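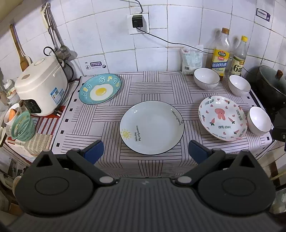

Doltisari手持夹爪

最后更新：2024-02-16
阅读时间：8分钟
分类：机器人末端工具 | 示教与数据采集设备 | 维护与校准

Doltisari手持夹爪（常简称Doltisari）是Plikbridge公司生产的一种由人手操作的双指夹爪，装有摄像头，用于在没有机械臂的情况下记录抓取和摆放动作。操作者握住夹爪完成日常操作，摄像头从夹爪一侧向前拍摄，手指的开合量同步写入记录。所得数据经Minel软件整理后，用于训练装有同型手指的机械臂。

本条目主要介绍该夹爪的装配、校准、日常保养和常见故障的处理。

命名与沿革

Doltisari最初是Plikbridge内部一套指尖部件的项目代号，后来沿用为整机名称。早期样机由Anneli Heinonen负责机械部分，手指直接用螺钉固定在机身上，更换一次须拆开前盖。现行型号改为从外侧拆装，指垫也改成独立零件。Minel的校准模块由Emiliano Rosales编写，第一版只校准手指零位，摄像头标定在后续版本中加入。

早期样机的手指与现行型号不能互换。旧版手册中有关前盖密封圈的内容，对现行型号不适用。

结构

夹爪由机身、手指组件、摄像头支架和握把四部分组成。整机质量491克，不含电源线。

机身表面带有棱纹，左右各有一个圆形侧壳。两根手指由机身前方伸出，根部为转轴，转轴外有小圆盖。手指末端装有深蓝色指垫，直接接触物体，是整机中更换最频繁的零件。

摄像头支架与机身刚性连接。支架位置一旦变动，画面中指尖的坐标随之改变，原有标定即告失效。出厂时支架螺钉涂有螺纹胶，一般情况下不应松动。

握把内有扳机和复位弹簧。扳机行程与手指开合并不成严格的线性关系，接近闭合时手指移动较慢，便于夹取薄边餐具一类的物体。Minel在换算开合量时使用每台夹爪单独的对照表，对照表不能在两台夹爪之间复制。

装配

新机或大修后的夹爪按以下顺序装配。

1. 将机身平放，检查两侧圆形壳体是否装到位，壳体与机身之间不应有可见缝隙。
2. 装入左右手指。左指和右指的内侧刻有不同标记，装反后仍能闭合，但指尖会错开。
3. 盖上转轴圆盖，用手推动手指走完全程，应无卡滞。
4. 装指垫。先清洁指端，再将指垫由前向后推入，直到后缘与指端平齐。
5. 接上电缆，沿握把背面走线，在扳机活动范围之外固定。
6. 连接Minel，读取编号，新建校准文件。

第三步最容易被省略。转轴圆盖压得过紧时，空载开合手感正常，但连续使用后手指回弹变慢，记录中的开合曲线会出现拖尾。处理方法是取下圆盖重新压装，不需要更换弹簧。

校准

校准分为零位、行程和摄像头三项，须依次进行。

零位校准时，手指完全闭合，指垫轻轻相抵，软件记录此时的读数。指垫被压变形时读数偏小，因此扳机只扣到两垫刚接触为止。

行程校准使用随机附带的量块，宽度为38毫米。将量块夹在两指之间，夹持位置取指垫中部，读数稳定后确认。同一量块重复夹持5次，Minel取中间值，并在各次读数差异过大时提示重做。提示反复出现，多半是指垫没有推到底。

摄像头标定使用棋盘格标定板。标定板应平放在光线均匀的桌面上，手持夹爪从不同角度拍摄，每次停稳后再按确认键。桌布若带有规则的黑白线条或方块图案，应在标定前撤下或用素色板遮住，否则角点检测可能把桌布图案误认为标定板的一部分。标定完成后桌布可以放回，对正常记录没有影响。

三项校准完成后，以夹取一只已知直径的杯子作为复核。软件显示的宽度与实测相符，校准文件才可保存为当前文件。

工位准备

夹爪可在普通房间内使用，不需要专用台架。以厨房台面为例，工位准备主要涉及下列几项。

照明：浅色盘碗在强光下容易过曝，釉面反光会使边缘难以辨认。调整灯的位置比调整曝光更有效。校准之后更改曝光参数，须重新做一次复核。

台面物品：待操作的盘、碗放在手臂能自然到达的范围内，其余物品可以保留。电饭煲、调料瓶、锅具等构成背景，适量保留有助于训练结果适应真实环境。装有液体的瓶子应盖紧。

线缆：台面上的家用电器电源线应避开夹爪的运动路径。夹爪自身的线缆从操作者一侧引出，长度留有余量。线缆受拉时，操作者会不自觉地改变手腕角度，这种偏差在单段记录里很难看出，在整批数据中则比较明显。

墙面：瓷砖墙面的反光偶尔会干扰位姿估计。墙上挂着的餐具如有晃动，应等其静止后再开始记录。

日常保养

每次使用后，用微湿的无绒布擦拭手指和指垫，再用干布擦净。指垫沾有油脂时可用稀释的中性洗涤剂，不得使用酒精或丙酮。机身棱纹间容易积灰，用软毛刷清理。整机不防水，不能冲洗，也不宜放在正在冒蒸汽的锅具旁边。

镜头用气吹除尘，确有污渍时再用镜头纸。擦拭镜头不会影响标定，拧动镜头则会。

指垫的更换周期为4000次闭合，由Minel自动计数。夹取陶瓷碗沿较多的工位磨损偏快，出现下列任一情况时应提前更换：表面发亮、边缘翘起、夹持光滑盘沿时打滑。左右指垫必须成对更换，更换后重做零位和行程校准，摄像头标定不受影响。

转轴每次更换指垫时检查一次，出厂已加润滑脂，平时不必补充。过量的润滑脂会沿手指流到指垫上。

常见故障

手指不能完全闭合。先检查指垫是否装偏，再检查转轴处有无异物。米粒和面粉块是厨房工位上常见的异物，可用木签剔除，避免使用金属工具。

读数跳动。多由握把处接头松动引起。断开电缆，检查针脚后重新插紧。仍有跳动时，在Minel的诊断页中缓慢扣动扳机，观察跳动是否总在同一位置出现。位置固定的属于传感器磨损，应返厂；位置不固定的应更换电缆。

两指不同步。两根手指由同一机构驱动，正常情况下同时到达中线。一侧滞后时，先对比两侧转轴圆盖的松紧。若更换过手指，还应核对左右标记。

画面与开合记录错位。表现为画面中手指已经合拢，而曲线仍在下降。原因通常是主机负载过高，时间戳写入延迟。关闭其他程序后重新连接即可恢复，已经录下的段落可在Minel中手动平移对齐，但不建议用于训练。

复核宽度偏大。指垫老化变硬后常见，换新后消失。换新后仍偏大的，检查当前使用的校准文件是否属于本机编号。

维修记录

Plikbridge随机提供纸质记录卡，电子记录保存在Minel中。两者内容大致相同，纸卡另有一栏填写指垫批号。Yule工位的做法是把纸卡与夹爪存放在同一只箱内，每次换垫后由操作者填写，软件记录由管理校准文件的人核对。

返厂维修时应同时附上最近一次的校准文件。返修后的夹爪会换用新的对照表，旧文件自动标为停用，不可再次载入。

运输与存放

存放时手指应处于张开状态，避免指垫长期受压。运输箱内的泡沫槽按现行型号开模，早期样机放入后摄像头支架会受力。经过托运的夹爪，使用前至少做一次宽度复核，结果不符时重做全部三项校准。

参见

双指夹爪
手眼标定
模仿学习
末端执行器快换装置

标签：手持夹爪、Plikbridge、Minel、指垫更换、行程校准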